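Search this site Go

Sketholm Sourdough Log – README

Filed under: Datasets > Food & Drink > Baking

# Sketholm Sourdough Log

Hi! So this is the home of my bread spreadsheet, which got out of hand. I started writing down what I did each time I baked, mainly so I'd stop repeating the same mistakes, and then Fidel Villalba asked for a copy, and then a few people at his work asked for a copy, and now it has a README. The log has 500 loaves in it, one row per loaf, and you're welcome to all of them.

## What's in the folder

- `loaves.csv` – the main table
- `starters.csv` – feeding notes for the three starters (Espinoza is the old rye one, the other two never got names)
- `flours.csv` – what I bought, protein content off the bag if the bag had it
- `notes/` – longer write-ups in plain text, spelling not checked

## Columns you'll want to know about

`hydration` is water weight over flour weight, as a percent. I count the flour and water in the starter too. Chiamaka Ojo doesn't, and her rows were converted before I merged them, so please don't convert them again!

`bulk_hours` runs from the moment the starter goes in to the moment I shape. If I forgot to note the time there's a blank. Blank means I don't know, it doesn't mean zero.

`kitchen_temp` is in Fahrenheit. It comes from a cheap thermometer on the shelf over the counter, which reads a bit warm when the oven is going.

`crumb` is a score out of 100. I know, a score out of five would have been saner. I picked it early on and by the time I regretted it there were too many rows to go back. Treat anything within a few points as the same.

`eaten_by` is free text. Mostly it says "us".

## Who baked what

Most of it is mine. Chiamaka sent 50 loaves, all whole wheat, all in a Dutch oven. Sota Hamada sent 28, and his are the ones with the very long cold proofs (look for `fridge_hours` over 40). Dumisani Shabalala didn't bake anything but he found the bug where my dates had flipped day and month for a good part of the winter, and he was very nice about it.

I keep the timings in an app called Trakier and export from there. The export puts a stray comma at the end of every line, so I strip those before uploading. If you see one that got past me, let me know and I'll fix it. 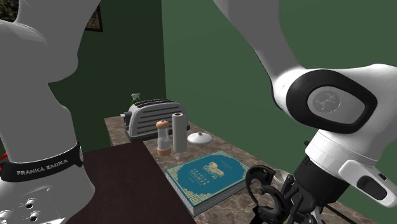 *Franka Emika arm, rendered.*

## Things that are wrong with it

The flour changes a lot. I switched mills partway through and the new stuff drinks way more water, so a 75 percent dough from the early rows is a looser dough than a 75 percent one later on. There's a `mill` column now, but I filled in the older entries from memory and receipts.

I also bake more when it's cold out, so summer is thin. If you're hoping to learn something about hot kitchens you'll be working from a small pile of rows, and several of those are focaccia that I logged as loaves – sorry.

Crumb scores drift too. I got pickier. Sota scored his own and he's harder on himself than I would be, going by the one he brought over in September.

## Using it

Do what you like with it: charts, homework, arguing with your brother-in-law about autolyse. A mention would be lovely but I won't chase you. Fidel made a nice plot of bulk time against kitchen temperature and it's in `notes/` if you want a place to start.

If you want to add your own loaves, copy the header row from `loaves.csv`, fill in what you have, and open an issue with the file attached. Weights in grams, please. I can't do cups.

## Changes

2024-09-02 – merged Sota's rows, fixed the flipped dates, added `mill`. Rye starter feedings are still missing for the weeks we were away, and I need to ask my neighbor if she wrote them down.

Tags: sourdough, bread, csv, home baking, fermentation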